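Guides > Robotics Club > Arm Projects > Pick and Place, Part 3

Setting up a mixed-object pick for the club arm

Share 3

Part 2 ended with the arm moving to a taught position and closing on a foam block. In this part the block goes away and the arm has to deal with things from a kitchen or bathroom shelf. The Zurnthorpe club uses this exercise as the qualifier for the Vetus round, but it works for any small arm with a two-finger gripper.

What you need

- The arm, already homed and calibrated (Part 1)
- The Ploltus control program, with the pick script from Part 2
- A plain table with nothing else on it
- A mix of groceries and packaged goods: fruit, a bottle or two, some small boxes
- A notebook or a shared sheet for results

Step 1. Choose the objects

Pick things that differ in shape and in how they sit on the table. Round produce rolls. A tall bottle tips if one finger arrives early. A flat box gives the fingers very little to hold. Check that each object fits between the open fingers in at least one direction. If it only fits one way, write that down, as you will need it in Step 4.

Weigh everything. Our limit is 400 grams, and a full water bottle can easily be over it. Pour some out and put the cap back on.

Step 2. Lay them out

Leave at least a hand's width between neighbors. Most failed picks in our first month came from a finger landing on the object next door. Turn the boxes at different angles so the script has to rotate the wrist. If you line everything up square with the table, you are only testing one wrist position.

Put small strips of tape under the table edge to mark the rows. Tape on the top surface confuses the object finder.

Step 3. Set the hover height

Open pick_config and find the line hover_z. This is the height where the arm stops above the object before going down. The default is too low for bottles. Set it from the tallest object on the table and use the same value for everything until the script runs cleanly.

Run the script in step mode. The arm should stop above the first object with the gripper open. Press Enter to go down, Enter again to close. Keep one hand near the stop button the whole time.
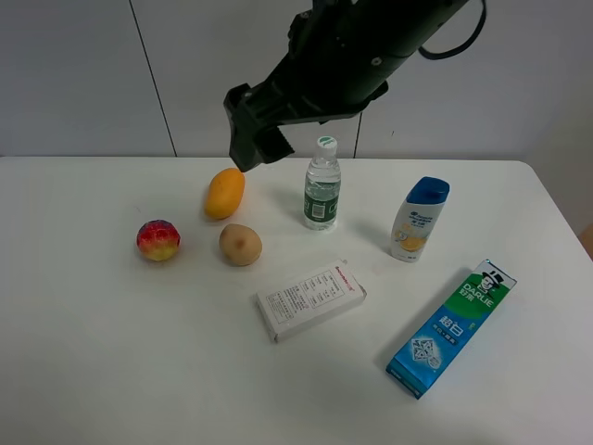 If the fingers are off to one side at the hover point, fix the offset before you let the arm go down. Change offset_x first, run again, then change offset_y. Changing both at once makes it hard to tell which one helped.

Step 4. Set grip width and force

Each object gets its own line in the grip table. Start with low force and raise it one notch at a time until the object lifts without slipping. Soft fruit bruises, so stop at the first setting that holds. For thin cartons, grip across the short side and keep the force down or the walls cave in.

Step 5. Run and record

Do three tries per object and write down every result, including the bad ones. The Kaufmann sheet has columns for object, angle, force and outcome. A drop during the lift counts as a fail even if the arm reached the right place.

If you see error 769, the arm was asked to reach past its limit. Move the object closer and start that try over.

Next: Part 4, Sorting into bins

849 views | 3 comments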